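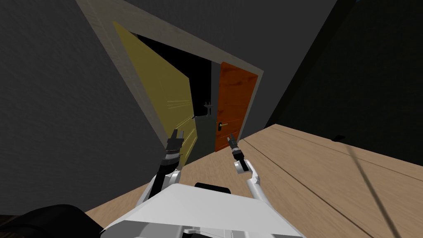 第2回 設備導入の計画と予算

配布日:2022年2月1日
担当:Wing-yan Yuen

1. 今回の範囲
前回は作業の洗い出しまで進んだ。今回は、双腕の移動ロボットを1台導入する場合を題材に、購入前の検討項目と予算書の書き方を扱う。作業は「施設内の扉を開けて通る」に絞る。

2. 購入前にシミュレーションで確認すること
実機の見積もりを取る前に、次の点を仮想環境で調べておく。
・扉の形式(片開き、両開き、引き戸)と開く向き
・取っ手の形と高さ。レバー式と握り玉では必要なグリッパが違う
・開口の有効幅と、腕を広げたときの本体の幅
・床の段差、敷居、配線
両開きの扉では、片側が開いていても有効幅が足りないことがある。図面の寸法をそのまま使わず、扉の厚みと取っ手の出っ張りを差し引いて計算する。

3. 費目の分け方
予算書では初期費用と年間費用を別の表にする。
初期費用:本体、グリッパ、充電設備、搬入と設置、安全柵または床面表示、初期教育
年間費用:保守契約、ソフトウェア使用料、消耗品、保険、担当者の工数
シミュレーション用の計算機は、他の業務と共用するなら按分する。按分の根拠は備考欄に書くこと。昨年度の提出物では、グリッパの交換部品と担当者の工数の記入漏れが目立った。

4. 演習用の事例
Kellton倉庫では、通路の扉121か所のうち、どこまでをロボットの通行対象にするかを検討している。候補は次の2案である。
A案 Beltorskaから本体を購入する。保守は別契約
B案 Ondidelから5年リースで借りる。保守込み
改修が必要な扉には、1か所あたり285ポンドを見込む。仮に全数を改修すると34,485ポンドになり、本体の費用とは別に計上しなければならない。両案の条件は別紙の見積書を参照。

5. 課題
対象とする扉の範囲を決め、A案とB案の5年間の総費用を比較した表を作る。表はA4で2枚以内。税抜きで計算し、リース終了時の撤去費も含める。仮定を置いた箇所には番号を付け、末尾にまとめる。
提出先はMarjorie Crabtree(Pearce棟 事務室)。次回の授業の前日までに提出すること。

次回:発注仕様書と検収条件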